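Sorting Small Parts on a Cloth-Covered Table
Project report, section 3: Work surface and layout
Chrysoula Tsakiris

3.1 Purpose of the surface tests

The Datine project required a table surface on which small, light objects could be set down and picked up again without rolling. The bare tabletop used in the first month was rejected. Objects placed near the middle drifted toward the front edge, and glare from the overhead lights made pale items hard to locate. Two coverings were compared: a rubber mat from Kalogeropoulos and a plain blue cloth.

3.2 Method

Each covering was laid over the full working width of the table. A small object was placed by hand at one of 10 marked positions, lifted, and set down again at the same position. A placement was recorded as valid if the object stayed where it was released. The sequence was repeated until 200 placements had been recorded for each covering. The cloth was smoothed by hand at the start of each set but was not ironed, taped, or clamped.

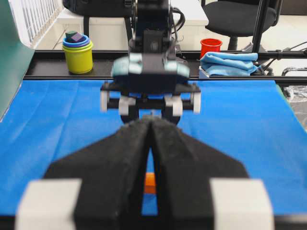
Creases were treated as part of the test condition. A fold line raises the cloth slightly and can tilt a light object, so the position of any fold passing under a marked point was written in the log. The cloth was turned a quarter turn after every second set to keep the same folds from affecting the same points.

3.3 Observations

The rubber mat held objects well but collected dust and had to be wiped down between sets. It also curled at the corners after being stored in a roll. The cloth allowed more movement on release, mainly at points next to a fold. Cleaning was simpler, as it could be shaken out and put back in under a minute.

Color contrast favored the cloth. Orange and white items were easy to find against blue. Dark blue items were not, and were left out of the remaining sets.

3.4 Choice of covering

The cloth was kept for the sorting trials in section 4. The Gusomness parts tray was moved off the table to free the full width. A heavier fabric was ordered in July but did not arrive before the trials ended, so all results in section 4 apply to the original cloth.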